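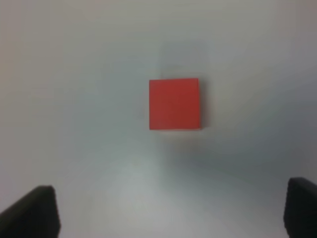
Unit 6: Training a Placing Policy from Wrist Views
Course notes, October
Instructor: Daryna Prokopenko. Lab sections: Hemi Mudgway and Kristine Bautista

Read this before the lab section. The code is in the Silach folder, and the problem set at the end uses the same logs.

6.1 The task

The arm starts above the table with its fingers open. It has to pick up a cube and put it down inside a rectangle drawn on the tabletop. A trial counts as a success if the whole base of the cube is inside the line after the fingers have let go and the arm has backed away. A cube that touches the line is a failure. Last year we allowed touching, and two people scoring the same trial often disagreed.

The policy gets the wrist image and the finger opening, and it outputs a short run of arm motions. It doesn't get the position of the cube or the rectangle as numbers. Anything it knows about where things are has to come from pixels.

6.2 Behavior cloning, briefly

We record a person driving the arm through the task. Each time step gives us a pair: what the policy would have seen (the observation) and what the person did (the action). Training is then ordinary supervised learning. The network looks at the observation and tries to predict the action, and the loss measures how far off it was.

The weak point was covered in Unit 5. At test time the network's own actions decide what it sees next. A small error takes the arm to a view that is slightly different from the ones in the data, the next prediction is a bit worse, and so on. Errors early in the reach matter more than the loss suggests.

Predicting several actions at once (a chunk) helps with this, up to a point. With long chunks the arm moves smoothly but reacts late. With a chunk of one it reacts at once and tends to stall at places where the person who gave the demonstrations paused.

6.3 What a wrist camera gives you

The camera moves with the fingers, so the fingers stay in nearly the same part of every image. If the cube is centered above the gap, the arm is lined up with it in that direction, wherever on the table that happens to be. The network can learn one correction ("cube is left of the gap, move left") and reuse it all over the table. A fixed camera has to learn the relation between image position and arm position separately.

The fine part of the grasp is therefore easy to learn from wrist views, and in our runs it needed few demonstrations.

6.4 What it takes away

The cost is coverage. The camera sees a patch of table, and the patch changes as the arm moves. Three cases to keep in mind:

1. The target is out of view. The policy has no memory in our setup, so if the rectangle isn't in the image, there's nothing telling it which way to go. It falls back on the average motion in the data.

2. The arm's own shadow. It moves with the arm and shows up as soft gray areas on a pale table. Networks trained on few demonstrations can use it as a height cue. This works until the lights are changed.

3. The target is partly in view. Only one corner of the outline may be visible, with a block already inside it showing as a thin sliver at the top of the image and another cube at the right border. A person fills in the rest of the rectangle without effort. The network has to have seen enough corners to do the same, and it's worse where the drawn line breaks up into dashes.
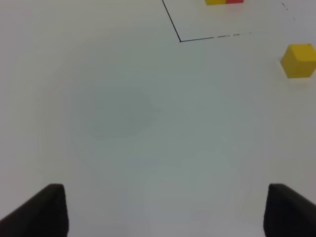
6.5 The comparison

Ostap Tkachuk collected 53 demonstrations. We trained two policies on them with the same network size and the same number of training steps. Policy A used the wrist view only. Policy B used the wrist view plus a fixed overhead view. Each was run for 27 trials, from the same list of start positions, with the order shuffled so that neither policy always went first.

Policy A, wrist only: 9 successes
Policy B, wrist and overhead: 22 successes

Grasping was not the main problem for A. Most of its failures came after the lift, when it carried the cube in a reasonable direction and then let go short of the rectangle or over the line. Hryhorii Boiko went through the failed trials and noted at which step the outline last appeared in the wrist image. His notes are in the Zavala sheet, and you'll need them for problem 2.

Be careful with what this shows. It's one network, one table and one person's demonstrations. B also has more input pixels than A, and we didn't run a control for that. A fair control would give A a second copy of the wrist view, so the input size matches - you are welcome to run it as your project.

6.6 Problems

1. Write down the observation and action for one time step, with the dimensions of each. Use the config file from the lab.

2. From Boiko's notes, split the failures of policy A into those where the outline was visible at release and those where it wasn't. Does case 1 in section 6.4 explain most of them?

3. Suppose policy A is given its last few wrist images in place of only the current one. Which of the three cases in 6.4 should improve? Which could get worse, and why?

4. Propose a change to how the demonstrations are collected that might help policy A without adding a camera. Half a page is enough.

Hand in problems 1 to 3 through the course page before your next lab section. Problem 4 will be discussed in section, so bring it on paper.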